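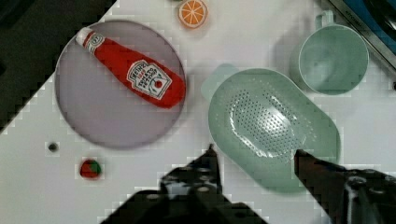
Data Collection Report: Kitchen Tabletop Manipulation Set

Print this page
E-mail this page

Prepared by: Châu Lâm, data collection lead, Kesik
Prepared for: Brulinus program office
Date: 10th February

Status

Collection of teleoperated examples is on schedule. The target for this phase is 718 accepted episodes. At the close of the reporting period 400 had been accepted and uploaded to the Khúc store, with checksums verified. A further 100 are recorded and waiting for review. These are not counted toward the target until the review is closed.

Task coverage

The task list contains nine instructions, all using toy kitchen items on a white tabletop. Each instruction names one object and one destination, or one object and one action. Object classes in use include plates, cups, a colander, a ketchup bottle and small toy fruit. Start positions are changed between episodes by the operator, following a printed layout sheet. The arm returns to its home pose before each reset.

Plates remain the slowest class to collect. They are wide relative to the gripper opening and have to be taken by the rim. Operators were approaching from above at first, and the fingertips closed on nothing in many of the early attempts. The instruction sheet now calls for a side approach with the wrist turned before descent. Acceptance on the plate tasks has improved since the change, but episode length has not come down as far as planned.
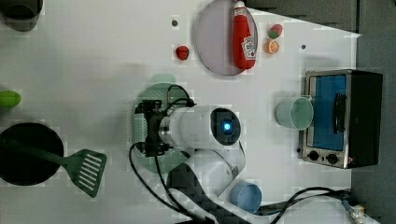

Green plate held in the gripper, other toy items on the table.

Recording

Each episode stores the wrist view, an external view, joint states, gripper command and the text instruction. Streams are aligned to the controller clock in post-processing. Compression on the wrist stream is too strong. Blocking is visible on the white surface and along object contours, and may affect small objects. We intend to raise the bit rate for the remaining episodes and will not re-record those already accepted. The two settings will be flagged in the metadata so that they can be separated during training.

Review

An episode is rejected if the object leaves the table, if the operator pauses for longer than the limit in the protocol, or if any stream has a gap. Incomplete attempts with a clean recovery are kept and labeled as such. This follows the request made at the November meeting.

Issues open

1. Cable routing at the gripper. Loops can enter the wrist view during large rotations. A shorter harness has been ordered from Kurkar.
2. Instruction wording. "Cup" is ambiguous when more than one is on the table. Color terms will be added and existing labels corrected.
3. Reviewer time. One reviewer is currently handling all episodes.

Next period

Complete review of the pending episodes, fit the new harness, and resume collection on the plate and colander tasks. A first training run on the accepted set is planned before the next report. No change to the budget is requested.

Print this page
E-mail this page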